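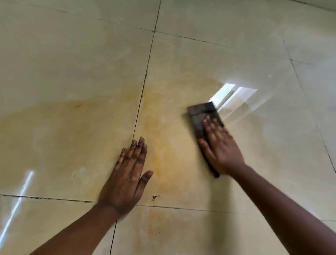
So, week two of floor season! If you read my post back in February you know our robotics club at Larkton picked cleaning as this year's theme, and you know I voted for the maze thing instead and lost. I have made my peace with it. I now have opinions about grout.

The plan for anybody new: we're building a small robot arm on a wheeled base that can find a dirty patch on a tile floor and scrub it until it's clean, and then (the hard bit) know when to stop. Our base is called Kikivura, after a long argument in the group chat that I'm not going to reproduce. The competition is the Bangera Open, student division, and the floor task is worth 40 points, more than any other single task on the sheet. You get a section of tile with stains on it that you haven't seen before, and the judges don't tell you which ones will come off.

That last part is what has been eating us alive. A person kneels down, puts a palm flat on the floor to lean on, scrubs a few times, tilts their head to look at the shine, and just knows. Rust streak, keep going. Old yellow discoloration that's been in the tile forever, try it for a bit and then leave it alone. Crud in the grout line, different angle, use the end of the pad. I never once thought about any of this before I had to write it down for a machine.

So this month we've been scrubbing by hand and recording it. A lot. Everybody on the team takes turns doing a patch while wearing the head camera, and then we go back and label the clips: where the pad is, which way it's moving, what kind of mark it's on, when the person decides to quit. We have 170 clips so far and 54 of them are labeled. The other pile is waiting for us like laundry.

Things I have learned from labeling, in no order:

Glossy tile is a nightmare. The window reflects right off it and our stain detector thought the reflection was the cleanest spot on earth, so the arm wouldn't go near it. Then we adjusted for that and it decided wet tile was also a window. We spent an entire afternoon on this and ate all the good snacks.

Grout lines confuse everything. They're dark and thin and so is a hair. If you tell the software to ignore long dark lines it will happily ignore a line of real grime sitting along the edge of the tile. Our current fix is to find the grid first and then look for anything that doesn't belong to it, and it mostly works, except where the grout is chipped and the little dark bits look like dirt (I mean, some of them probably are dirt).

People smear before they clean. I watched myself do it over and over in my own clips. The first few strokes just push the gray stuff around and the floor looks worse. Our first version compared before and after every stroke, saw things getting worse, and gave up right away. It was so discouraging to watch, like a tiny quitter. Now it has to do 18 strokes before it's allowed to judge anything. Why 18? We tried a bunch of numbers and that one stopped us yelling at it.

Nobody scrubs with just one hand. OK, one hand holds the pad, but the other one is on the floor taking your weight, and that changes how hard you can push. Kikivura has one arm and is pretty light, so when it pushes down hard the front wheels come up. We've strapped some weight on the back. It's ugly. I love it.

We did finally get the Cliteck force sensor mounted on the wrist, after the first bracket cracked and the second one was printed backwards (me, sorry team). Having pressure readings is a huge deal! Before that we were basically guessing from how much the motor complained. Next job is to get the arm holding steady pressure across a whole stroke, since right now it starts strong and goes feathery at the end, and you can see it in the tile as a nice clean stripe that fades off into nothing.

Still on the list: a better way of holding the pad, because the gripper squeezes it in the middle and the corners flap up. Someone suggested gluing a handle on. Someone else said that's cheating. I read the rules twice and I can't find anything about handles, so I've emailed the organizers and we'll see.

Also my knees hurt. If you come to an open session, bring a cushion, we only have two and people get territorial. Beginners are fine, you don't need to code, labeling is mostly patience and you can listen to music while you do it. I'll put up the stroke data when it's less of a mess, and there should be a video of the new wrist soon if I can get one where the wheels stay on the ground.

Posted June 18, 2026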